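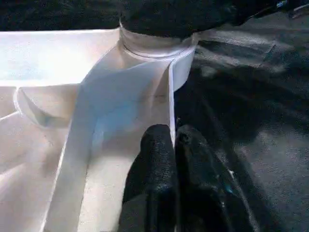 Fig. 4. Wrist view, finger gap lined up with the thin wall, white part.

### 4.3 Setting up the edge grasp (thin walls, ribs, flanges)

Use this when the part is too wide to grab across the body. Default grasp in Alby goes for the biggest flat face. Wrong for these. You want the edge.

Before you start: wrist stream running, Tarneck calibration loaded, arm in slow mode.

1. Open the Moncrieff panel, **Perception > Wrist**. Check the stream is live, not the last cached frame. Timestamp should be ticking.
2. Drop exposure until the flat top surfaces stop blowing out. White plastic is the worst case. Start at 70 and go down. In Fig. 4 the top face left of the collar is nearly washed out, edge on the right still reads fine. Good enough for this mode.
3. Set `grasp_mode: edge`. Save. The planner doesn't pick it up untill you save.
4. Draw the ROI around the wall only. Keep the collar out of it. Round seams give you false edges and the planner will happily line up on one.
5. Hit **Detect**. You should get one line, top to bottom along the wall. Two lines = rib and wall both picked up, shrink the ROI and go again.
6. Hit **Center fingers**. Wall should sit in line with the gap between the pads, like Fig. 4.
7. Close in steps with **Nudge**. Stop at first contact, then set force. Max 60 on thin walls.
8. Save pose. Name it part + edge, no spaces.

> **Caution:** Do not run **Auto close** in edge mode. It uses the body-grasp force profile and ignores the limit from step 7. Fixed in the next Dritent build supposedly, treat it as not fixed.

> **Note:** Dark pads on a dark cloth are hard for the finger mask. If the overlay jumps around, turn on `mask_from_joints` and it will use the joint angles instead of the picture. Slower but steady.

**If it goes wrong**

- `E147 no edge found`: exposure still too high, or the ROI is on the background. Redo step 2 first.
- Line drifts while nudging: tracking is on the wrong edge, usually a long rib. Clear, redraw, Detect.
- Fingers centered in the overlay but off to one side in real life: calibration. Go back to 3.2. Don't fix it with the offset slider, it won't hold for the next part.
- Pose saves but won't replay: check the name for spaces. Yes, still.
- Planner times out: log file too big. Anything past 1,964 lines and the viewer drags the whole thing down, so rotate it.

Folds in the cloth can show up as faint edges too. Smooth it or raise `min_contrast` one notch. Not more than one or you loose the shaded side of the part.

Mode is per part, it does not carry over. New part, new `grasp_mode`. Questions on the config keys to Nazmiye Bozkurt. Body grasp is 4.2, release and retract is 4.4 (still the May draft, screenshots are old).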